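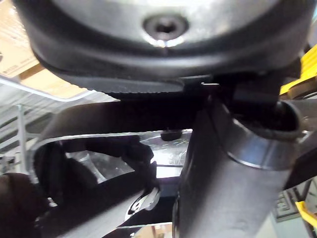
Figure 2. Underside of the housing, with the recessed bolt and the ridged black strip along its lower edge.

3.2 Pledges and money received

The Florside youth club held its sponsored walking football day in January. Teams played in shifts on the indoor pitch, and each player was asked to collect pledges beforehand. We compared two ways of collecting them. Players from the Drivik side of town used paper forms, which they handed round at work and at home. Players from Aguiar Road used a web page set up by the club, where the donor paid at the moment of pledging.

The paper forms brought in more promises. Nearly 200 people signed one, against 100 who gave through the page. The gap narrowed once the money was counted. Many of those who had signed a form were never asked again for the sum, and several players told us they felt awkward chasing workmates for small amounts. Money given through the page reached the club with no further effort.

Local firms were treated separately. The largest single gift was £1,000 from Skelletetti, a bakery whose staff had entered a team. We left this gift out of the comparison, as it would have hidden any difference between the two groups.

Two limits should be noted. Players were not placed in the groups by chance, and those on the Drivik side had taken part in earlier events, so their friends and families may have expected to be asked. We also have no record of cash put in the buckets at the door – the club counted it together with takings from the tea bar. The figures given in this section are those held by the club on 04/05/2026, and a few late payments may still be added.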